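Pushing policy, part 3: separating one block from the rest
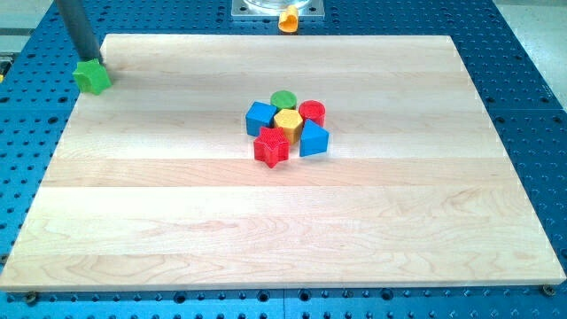 Setup

The task is a language-conditioned push on the maple-colored board. The command for this run was "move the green star to the left side." The other six blocks sit in a tight cluster near the center, with the yellow hexagon in the middle.

Results

The Mulcombe baseline was trained on 1723 demos. Over 100 trials it often picked the wrong green block - the cylinder and the star share a color, and it leaned on color more than shape. I relabeled 50 demos with shape-only commands and fine-tuned. Color confusions fell to 3.

Edge handling is still poor. The policy has no notion of overhang and keeps pushing past the wood. Next I'll try a penalty on tip position, probably in September.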